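Notebook - Plarenura bench, bimanual dish task
August, started 9:40 am

Carrying on with the nesting task: pick up a dish, set it inside or behind another, let go without dragging it. Policy is the one trained on the Fleden set, 200 demos, no changes to the weights. Only the observation window is different this time. Last entry used a single observation and the release was poor, so today I'm giving it 6 stacked observations and leaving the action chunk at 20.

Checkpoint is 3914. I tried a later one before lunch but it hovered too long over the rim and I went back. Loss curves look the same for both, so they're no help in choosing.

Recalibrated the wrists first thing. The left one had drifted a little since the cable was rerouted. Offsets are saved in the Tastura config, old ones commented out underneath. Please don't tidy those away yet. 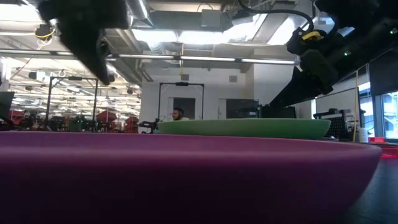 Release height is still the main problem. The policy seems to learn the height of the rim from whatever dish is nearest the fixed camera, and then uses that height for everything. With the big purple dish in front of the green one, the lower edge of the green dish is hidden behind the purple rim, so from that view there's nothing to say where it meets the table. Same story with any tall near object, I'd expect. The wrist views ought to cover it, but when I masked them out the behaviour hardly changed, which suggests the policy is mostly ignoring them.

Two things to try. Drop the fixed view at random during training so the wrist views have to carry some of the load, or collect more demos with the dish order swapped. The first is cheaper. The McIntyre dropout code should work with small changes, but it expects the views in a different order and will fail silently if they're wrong - check that before starting a run.

Stopped at 4:15 pm. Run queued overnight with fixed-view dropout on, everything else as above.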